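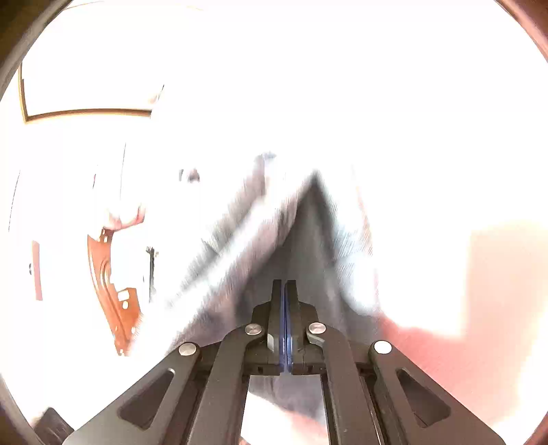 *Hand-held gripper, jaws closed, exposure on the old auto setting*

Hi all,

Sorry for the slow answer, I wanted to have some real footage to look at before I opened my mouth. Quoting Kai-wen so everyone has the question:

> On 20/05/2026, Kai-wen Lui wrote:
>
> We're picking between the Bulto fingers and the Gorkari ones for cloth work and I can't get a straight opinion out of anyone. We do jeans, towels, some knitwear. Both fit our hand-helds. Two things I'd like to know:
>
> 1. Does the soft lining matter, or is it finger shape that does the job?
> 2. Is anyone happy with auto exposure on the wrist camera? Ours goes white whenever there's a bright background and the tracking gets jumpy.
>
> Also, what frame rate are people on? We're at 20 and it feels low.
>
> Kai-wen

OK, so, exposure first, because it's the one I have feelings about! Look at the attached one. The gripper itself comes out fine (you can even see the gap between the fingers and the blue lining), but most of what's behind it is just gone to white. A person can guess at what's there. Our tracker can't, and it loses its place right about when you need it. Ratree Mahawong went through 1,276 clips from our last batch and flagged 423 with bad tracking, and the blown-out ones were the biggest pile by far. We've now locked exposure by hand at the start of each session. It's a pain if the sun moves, but I'd take a slightly dark picture over a white one any day.

Frame rate: go higher if your storage can stand it. We started at 10 (don't laugh, Oranuch) and cloth moves so much quicker than you think when you give it a shake. But please don't expect frame rate alone to fix smearing, that's your shutter time. Even on pretty good settings we get soft edges when the wrist swings.

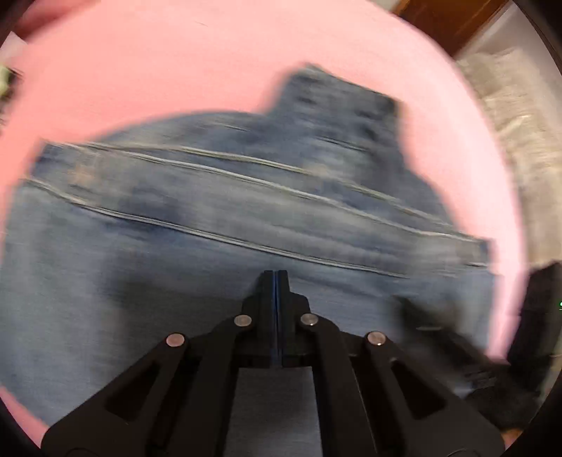
Denim is where I've changed my mind about fingers. I used to say lining was everything. With jeans, though, you've got those thick seams to grab, and the narrow squared tips on ours get hold of a seam without much fuss, lining or no lining. It's the flat panels between seams that give us grief. With the Gorkari set I kept sliding off them, and with Bulto I'd get a pinch maybe on the second go. Towels were the same story on both. Knitwear I haven't tried enough to say, Maricel has, so Maricel, please jump in.

One thing to watch with two grippers: they get into each other's view a lot. If your labeling script assumes one set of fingers per image it will get confused. Ours did, and Ratree Somboon had to patch it (different Ratree, yes, I mix them up in email too). The patch is in the Lamirura branch if you want it. It looks for the pivot pins in the lower middle and ignores anything coming in at a slant.

Oh, and check your pins while you're at it. The shiny ones throw highlights that change as you turn, so I wouldn't use them as tracking points without some tape or paint on them. Boonchu sells a dull set but I haven't gotten my hands on one.

We're doing a proper side-by-side in September, same garments, both finger sets, locked exposure. If you want something in the pile, tell me before then and I'll add it.

Kai-wen, what lens are you running? If it's the wide one I can send you our calibration file.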